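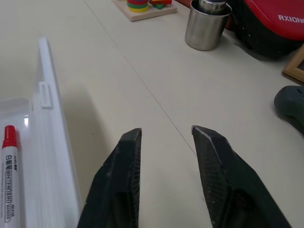
About Skilance

Hi, I'm Ekene Olatunji, and I started Skilance with Ladi Eze in the front room of a rented unit on Felorcombe Road. We show robots how to do ordinary tabletop jobs by doing the jobs ourselves, over and over, with the robot's hands standing in for ours. Put a marker in a box, take it out again, thread a ring onto a peg, move a cup without knocking over whatever is next to it. That's the work, and we love it (most days!).

How we got going

I used to fix sewing machines. Ladi taught shop class in Ornumden and spent years watching teenagers learn to hold a chisel, and she kept telling me that people pick up hand skills by being guided and then left alone for a bit. When we first got to try moving a robot arm by remote control, I was terrible at it. I dropped the same block so many times that the man at the next bench moved his coffee. Ladi was good within the hour, which I still hear about.

We opened that November with one arm and a folding table. Now there are 5 arms, the tables are better, and we've taken over the back half of the building too.

What we do all day

Customers come to us with a task. We set it up on a table, one of us takes the controls, and we run through it until we have a nice pile of good tries. Some jobs we do by hand, meaning we hold the arm and walk it through the motion. That's lovely for slow things like wiping or pouring. For anything fiddly we mostly use remote control, with the wrist camera view up on a screen beside us, so the person driving sees what the fingers are up to.

A normal job is 90 good tries. Our biggest so far was 700, for a small firm called Adeleke that wanted toys put away in boxes, and I can still do that one with my eyes shut. We keep the bad tries as well, labeled as bad, and hand those over if you want them. Some customers do, some don't.

We like a messy table. Real tables have bags on them, and cups, and things left over from lunch, so unless you ask us for a clean surface we'll put a bit of life around the task and shift it between tries. Ladi is in charge of the clutter shelf – 348 items at last count, and yes, she keeps a list. Please ask before borrowing the stapler.

Who does the driving

We train our own drivers, and they come from all over: a dental assistant, two bakers, a guy who restrings guitars. You don't need to know anything about robots to start. You do need patience and a light touch, and it helps if you're the kind of person who untangles necklaces for your friends. New people spend their first week just opening and closing the gripper and picking up soft stuff. After that they sit with Ladi for a while, and she'll tell you when you're squeezing too hard. She can hear it, apparently.

Nobody drives for longer than an hour at a stretch. Your shoulders creep up around your ears and your tries get sloppy, so we swap out and someone puts the kettle on.

Come and see us

Monday afternoons from 2 p.m. we leave the door open, and anyone can sit down and have a go. Kids are welcome with a grown-up (they're usually better than the grown-ups). If you have a task in mind, bring the real objects if you can carry them, or send us a note through the contact page and tell us what you'd like the robot to pick up, where it should go, and how fussy you are about it getting there. Ladi or I will write back. Parking is around the side, next to the tire place.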